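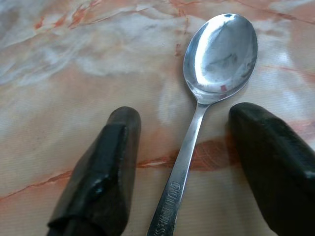 Why does the size keep going off before the clay does?
Bacteria, mostly. The rabbit-skin glue in the gesso is lunch for anything that drifts in through the vent, and in a warm week a pot of it turns from useful to biological in three days.

Thursday, November. Gilding bench.

Carried on with the Skullach frame. Reminder for anyone opening this notebook cold: small portrait frame, water-gilded, dated 1794 in pencil on the back by somebody who may have been guessing. Two corners lost down to the wood, one old repair in what I can only call bathroom filler.

Made fresh size this morning from the Stoteta granules. Soaked overnight, warmed in the double pot, never let it simmer. Last month's batch simmered (my doing, I was on the phone) and the gesso came off the test board in a single sheet, like a sticker. The board is still on the shelf. I have written SHAME on it and the date has been left off out of kindness.

First coats of gesso on both corners by ten. Thin, thin, slightly less thin. Pinholes in the left one. I tapped the brush, I breathed on it, I said the usual things to it. Pinholes remained. Rubbed the next coat in with a fingertip and they closed up, so the fingertip goes back in the official method, where it was before I read that article. 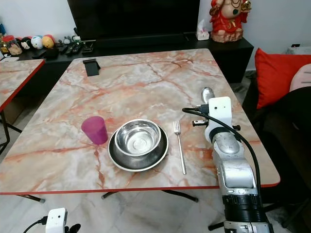
The bathroom filler is the real trouble. It doesn't take size, it doesn't swell in warm water, and it laughs at the scalpel. Tried a damp cotton pad under film for most of the morning. Result: a damp piece of filler. Tried the small gouge and got a curl off it the size of a fingernail paring. At that rate I will be free of it by spring. Heat is out, too close to original gold.

Kopecký's old handbook says to leave sound fills alone and gild over them. Kopecký did not have to look at this one. It stands proud of the molding and somebody has drawn the leaf pattern on it in brown felt pen.

Bole: mixed the red over a little yellow on a sample strip, burnished with the dog-tooth agate. Red too loud against the old surface. Added a touch of black, now it looks like liver, but liver that matches. Keeping it. The recipe is on the strip, on the back, in pencil, where I will not think to look for it.

Skarkow invoice came, 900 for leaf. I have put it under the hygrometer.

To do
Second go at the filler, with the narrow chisel and more patience.
Throw out the old size. Smell it first only if you have no plans for lunch.
Label the new pot.
Two more coats on the left corner before any bole goes near it.
Find the good mop brush. It was in the jar.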